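발표 메모 (9월, 25분짜리. 질문 시간 따로)

제목 슬라이드: 어린이집 연장반, 비용은 누가 메우나

인사 짧게. 마이크 확인. 앞 발표 길어지면 2번 통째로 건너뛸것.

1. 시작
- 오후 6시 10분 얘기로 연다. 퇴근 버스 안, 연장반 마감까지 20분, 전화는 통화중. 손 들어보라고 하기 (이런 적 있는 분?)
- 늦으면 추가 요금. 돈보다 눈치가 더 무섭다는 답이 많았음. 여기서 잠깐 쉬기.
- 정책 얘기로 너무 빨리 넘어가지 말 것. 지난번에 그래서 졸았음 다들.

2. 우리가 물어본 것
- 응답 가구 1527. 영유아 있는 집만.
- 그중 연장반 대기 중이라고 답한 비율 43퍼센트. 숫자 천천히 읽기.
- 대기 기간은 슬라이드 표 그대로. 다 읽지 말고 맨 윗줄만.
- 교대근무 가정 따로 떼서 볼 것. 야간조는 아예 신청 자체를 안 한 집이 많음 → "수요가 없다"는 말 반박하는 대목. 제일 중요!!

3. 돈으로 안 잡히는 시간
- 저녁 시간표 슬라이드. 하원, 밥, 목욕, 빨래, 알림장. 재우고 나면 10시 반.
- 보육비 계산할때 이 시간은 빠짐. 지원금 산식에도 없음.
- 인터뷰 인용 하나만: "애 옷은 내일 또 입어야 되니까 미룰 수가 없어요."

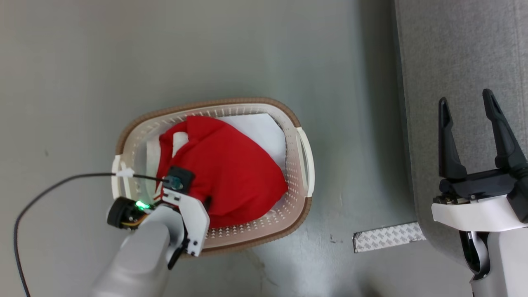 구멍 난 흰색 빨래 바구니와 구겨진 빨간 옷

- 다음 슬라이드로 바로. 집안일 분담 얘기로 새지 않기. 질문 나오면 끝나고 따로.

4. 사례 두 개
- 키켈(Kikell) 공장 지구: 회사 세 곳이 돈을 모아 공동 연장반. 정원 13명. 작지만 밤 10시까지 연다. 교사 2교대. 인건비가 전부라고 보면 됨.
- 바라하스(Barajas) 동네 모델: 도서관 방 하나 빌려서 60분 단위로 맡기는 방식. 예약은 Sirum 앱. 장점은 당일 예약, 단점은 저녁밥을 안 준다는 것. 부모들 불만 1순위가 밥이었음.
- 둘이 비교하는 표 있음. 어느 쪽이 낫다고 말하지 말기. 지역마다 다름.
- Aurelia Ghiță 선생님 자료 쓴 부분 출처 꼭 말할 것. 발음 '기차'가 아니라 '기쩌'에 가까움. 연습.

5. 제안
- 신청 안 한 집까지 포함해서 수요 다시 조사
- 지각 요금 없애고 30분 유예. 교사 초과수당은 시에서 부담. 교사한테 떠넘기는거 절대 아니라고 분명히 (현장 선생님들 와 계심)
- 저녁 급식비 별도 항목으로. 지금은 간식비에서 쪼개 씀
- 예산 질문 나오면 부록 3쪽. 외워서 답하지 말고 펴서 보여주기

6. 마무리
- 버스 얘기로 다시 돌아감. 한 문장만. 길게 끌지 않기
- 케툼(Ketum) 재단 지원받은 연구라고 밝히기. 지난번에 빼먹음
- 설문지 뒷문 쪽 책상에 있다고 안내. 볼펜 모자라면 접수대에 이야기할것
- 감사합니다 → 바로 질문 받기

예상 질문
- 조부모 돌봄은 왜 빠졌나: 다음 조사에 들어감. 문항은 이미 만듦.
- 민간 시설은?: 표본이 적어서 따로 못 뽑음. 솔직하게 말하기.
- 아이가 너무 오래 시설에 있는거 아니냐: 꼭 나옴. 방어적으로 굴지 말고, 근무시간 단축이랑 같이 가야 하는 얘기라고 답. 그 이상은 시간 보고.

물 한 병 챙기기. 리모컨 건전지.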